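4월, 작업 노트 (Feludari 작업실)
오후 4시 시작

오늘 질문은 지난번과 같다. 작업대 정리를 기계에게 맡길 수 있는가? Rundon 쪽 동료들은 벌써 된다고 말하지만, 나는 아직 반만 믿는다. 집안일 목록(수건 접기, 컵 옮기기)은 Harahap 팀이 하고 있으니 나는 작업장 일만 적는다.

정한 일은 두 가지이다.
1) 드라이버를 앞줄 주황색 통에 다시 걸기
2) 코너 브래킷을 통에서 한 개만 꺼내서 매트 위에 놓기

1번은 11회 하고 7회 성공했다. 실패는 거의 다 손잡이를 잡을 때 생겼다. 손잡이가 통 앞턱 아래로 매달려 있어서, 조금만 밀어도 흔들린다. 사람은 흔들리면 그냥 기다리거나 다른 손으로 잡는다. 로봇은 흔들리는 중에도 잡으려고 한다. 대기 시간을 2초 넣었더니 조금 좋아졌다.

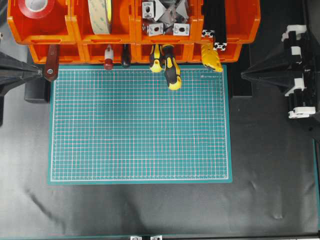 2번은 더 어렵다. 은색 브래킷은 구멍이 길고 서로 잘 걸린다. 한 개를 잡으면 옆의 것도 같이 올라온다. 회색 삼각 브래킷과 같은 통에 섞어 둔 것은 내 실수라고 생각한다. 통을 나누면 쉬워지겠지만, 실제 작업장은 보통 이렇게 섞여 있으므로 당분간 그대로 둔다.

매트 아래의 회색 천도 문제이다. 주름이 있으면 높이 값이 조금씩 달라진다. 다음에는 천을 당겨서 고정하고 같은 시험을 다시 한다.

기록은 Greseo 폴더의 1126번에 넣었다. 로그 이름을 바꾸지 말아 주십시오. 내 스크립트가 못 찾는다.

지금 내 의견: 물건을 제자리에 거는 일은 사람이 옆에서 보면 맡길 수 있다. 섞인 부품에서 하나를 고르는 일은 아직 안 된다. 커터칼은 안전 때문에 이번 시험에서 뺐다.

할 일: 대기 시간 3초로도 해 보기, 잡는 위치를 손잡이 위쪽으로 옮기기.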